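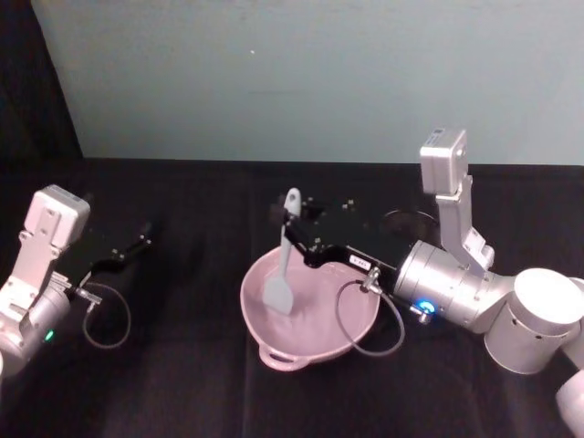 Boglárka Vörös works on the motion software at Ninen, a small company which writes control and planning tools for two-armed robots. When I visited her in the office on the second floor, she was reading a log file on one screen and eating an apple over the other. She asked me to wait until she found the line she was looking for. It took a few minutes.

The product she spends most of her time on is called Louro. It is a layer between the part that decides what the arms should do and the part that moves the motors. Customers see very little of it. "If they write to us about Louro, it is usually bad news," she told me. "When it works, they write about the task."

The task at the moment is stirring and scraping with a spatula in a bowl. I said that it sounds simple compared with assembly work. She did not agree. "In assembly you know where the contact should be. With a bowl, the wall is curved, and you want to stay on it. If the planner gives me a path which is three millimeters inside the wall, a stiff arm will try to go there. Then the bowl moves, or the tool turns in the fingers."

Her solution is to let the arm be soft in one direction and stiff in the others. The planner sends a path and also a direction in which the arm may give way. Louro changes this direction while the blade follows the curve. The first version calculated it only at the start of each stroke, and she describes this as her most expensive mistake last year. "I thought a stroke is short, so the direction does not change much. In a bowl it changes all the time. I lost most of November with that."

The handle is another difficulty. The gripper holds the spatula high, and the blade is far from the fingers, so a small error in the estimated angle becomes a large one at the tip. The cameras on the wrists help to correct it before the tool goes down. After that, she trusts the forces more than the picture. "The wrist camera sees the handle very well. The end of the blade, not always. I prefer a number I can believe."

We spoke for some time about cables, a subject which she brought up herself. The planner treats the arm as a set of rigid shapes, and a hanging cable is not a rigid shape. Her team added a simple volume under each gripper where the cable is likely to be, and a cost for passing it close to other objects. It is a cost and not a rule, so the cable may still touch a rim. "With a strict rule, the planner refused almost everything. It was very safe — and it did no work."

The second arm has its own problem, namely when to wait. Both arms share one clock and one plan, but each can be stopped alone. If the arm with the tool slows down because of contact, the other must know this before it begins to approach. The message passes through Cluren, their internal scheduler, which runs at a lower rate than the control loop. Vörös would like to join the two. Her colleagues are against it, and she admitted that they have good arguments. "Cluren is easy to test because it is slow. If I put it in the fast loop, I will be the only happy person."

For testing, the team replays 600 recorded strokes every night against the newest code. The comparison tool marks those where the force differs from the older result, and somebody looks at them in the morning. On the day of my visit there were 18. She opened two for me and showed a short peak at the moment of first contact. She suspected a filter which had been changed the week before, and she had already written to the person who changed it.

I asked if a learned policy will replace this work. She uses one already, she answered, for choosing where a stroke should begin. The output still goes through Louro like every other command, with the same limits on speed and force. "I don't mind where the path comes from. I check it the same way."

Her next job is to make the soft direction visible in the viewer, as an arrow at the tip of the tool. At present it is three columns in a text file, and new colleagues need a long time to learn to read them. She had hoped to finish it before her holiday, but the filter comes first.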